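Statora Kitchen Table Set -- notes for anyone thinking of using it

Version 2, 2024-11-01. Maintained by Cecilia Quansah.

What it is

561 short recordings of small jobs at a breakfast table: making toast, moving things about on the cloth, dealing with cables. The folder names come from the three sites, Rurnon, Krūmiņa and Mostgate. The earlier release called this "everyday kitchen life". I have dropped the phrase. It is mostly toast.

What the labels say, and how far to trust them

Each recording has one line of text and one outcome field. The text is usually fine. The outcome field I would treat with care. "Toast done" was filled in by whoever was at the desk, with no colour chart, and what one person calls golden another calls underdone. If your work depends on browning, label it again yourself.

"Cloth flat" is worse. It was ticked by default until June, so a tick tells you nothing about creases. Grid cloths have been suggested as a free ruler for measuring distance. I doubt it. The lines only help where the fabric lies flat, and it often doesn't.

"Cable" covers anything with a lead, whether or not the plug is in view. There is no field for what the lead belongs to. 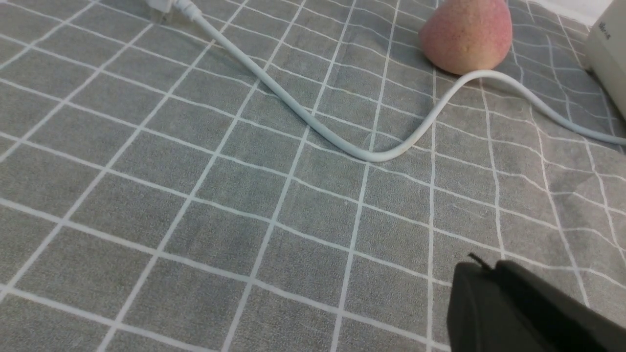
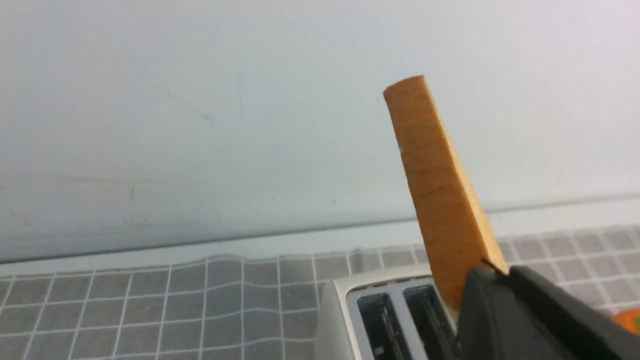 Samples: white cable on the grid cloth (first), toast standing in the right-hand slot of a two-slot toaster (second).

Known problems

- 119 recordings have no outcome at all. They are kept in, marked "blank". Please don't read blank as failed.
- Bread type is not recorded. Neither is the toaster setting.
- "Slot" is given as left or right as seen by the camera, so it can swap between recordings of the same toaster.
- Crumbs were never labelled. Someone asks every time.

What I would not use it for

Anything about kitchens in general. A table, a cloth and a toaster are not a kitchen -- there is no sink, no hob and no washing-up anywhere in the labels. Claims about tidying should also wait, as "tidy" was never defined and I can't work out what the first labellers meant by it.

Changes since version 1

Cloth field reset to "unknown" for everything before June. Duplicate toast entries merged. Spelling of Krūmiņa corrected in the folder names, which will break old scripts.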